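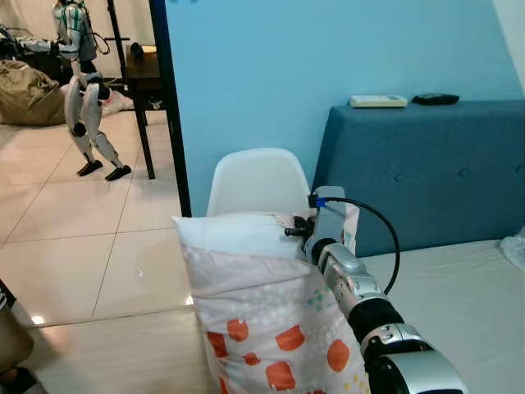

Figure 2. A pillow standing on its short end, leaning slightly.

4. When is a pillow finished?

4.1 The missing end date

Most things in a house have the decency to fail. A kettle stops heating, a chair drops a leg, a sock lets a toe through. The pillow does nothing so helpful. It gets a little flatter each year, its owner gets used to it at the same pace, and the two can go on like this for decades. Earlier work on household discard has mostly dealt with objects that break, and it has left soft goods to the trade press, where the advice on replacement is written by people who sell replacements.

We therefore asked the residents of Drotholm a plain question: how do you know when a pillow is finished? The survey form went to 2000 addresses in July, and 928 usable replies came back. The form had one page of tick boxes and a blank space at the bottom marked "Anything else?" We had expected the blank space to stay blank. Several people continued on the back, and one attached a second sheet with a drawing.

4.2 Stated rules and what people do

Asked for a rule, most respondents had one. The commonest was a span of years, and it was given with great confidence by people who, two questions later, could not say when they had bought any pillow in the house. The next most common was the fold test, in which a pillow is bent in half and judged by whether it springs open. Respondents who named the fold test described it well. Few had ever done it, and of those who had, a fair number wrote that the pillow failed and went back on the bed.

A third group said they replaced pillows "when they look bad." We asked what bad looked like. Answers ranged from yellowing to lumps to "like my brother's," and we have coded the last of these as Other.

The gap between rule and practice is wide enough that we stopped treating the rules as descriptions of behavior. They read better as manners. People know that a pillow ought to be replaced, much as they know a drawer ought to be tidied, and they will tell a stranger so when asked in writing.

4.3 Where old pillows go

The word "replace" caused trouble throughout. In our first draft of the form it meant that a new pillow came in and an old one went out. Hanne Pesonen, reading the pilot replies, pointed out that the second half of this hardly ever took place. New pillows came in. Old ones moved down a ladder, which we set out here in the order respondents gave most often:

the head of the bed
the second pillow, under the first
the guest bed
the sofa, in a cover
the dog
the loft, shed or car

Guests come in well above the dog, though not by as much as a guest might like. Movement down the ladder is almost always one way. The exception is the arrival of more guests than expected, when pillows climb back from the loft overnight and are, in the words of one respondent, "given an airing and not discussed."

Few pillows leave the house at all. Charity shops will not take them, and the town recycling center has no bin for them. Respondents had noticed both facts and seemed relieved by them. A pillow that cannot be given away need not be decided about, and one can always be found a place on top of the wardrobe.

4.4 Attachment

We had one question on favorite pillows, placed late in the form in the belief that it would not matter much. It drew the longest answers. Couples who agreed on everything else in the form, down to the handwriting, split on this one. Twelve follow-up interviews had been planned on the subject of cost, and after the first two Anjani Raju quietly rewrote the guide.

Two brand names came up often enough to need a word. Owners of the Gralline, a firm pillow sold in the town's one department store until the store closed, tended to hold on to theirs on the grounds that no other could be had. Owners of the Rustik, which is soft and can be had anywhere, held on to theirs as well, on the grounds that new ones were not the same. We could find no condition of supply under which people let go.

Several respondents travel with their own pillow. They reported this defensively, as if we might be keeping a list. One had left hers in a hotel and driven back for it, and she had worked out the fuel at more than the pillow cost new. She gave us the sum without being asked and added that she would do it again.

4.5 An older case

The reluctance is not recent. A household inventory from the parish, dated 1637 and transcribed for us by Zulmira Lobo, lists a feather pillow "much worn" in the main chamber, another "worn and old" in the room above, and a third in the stable, on which the clerk passes no comment. The family was well off. There is silver in the same list. The three pillows sit at what we would now call the first, third and last rungs of the ladder, and the stable seems a sensible early form of the car.

One inventory does not make a trend, and clerks had their own reasons for writing things down as poor. Still, the order is the same.

4.6 Limits of the data

People who answer four questions about pillows and then go on to the fifth are not a random draw from the public. Those with strong views on bedding are surely over-represented, and those who sleep well on whatever is there probably put the form out with the newspapers. We also relied on respondents to judge the state of their own pillows, a task for which, as section 4.2 suggests, they are poorly placed.

A home visit study would settle some of this. Kartini Yusof has drafted a short protocol in which the visitor does the fold test while the owner is in another room. The ethics board has asked what the visitor would say if the pillow failed, and the protocol is being revised on that point.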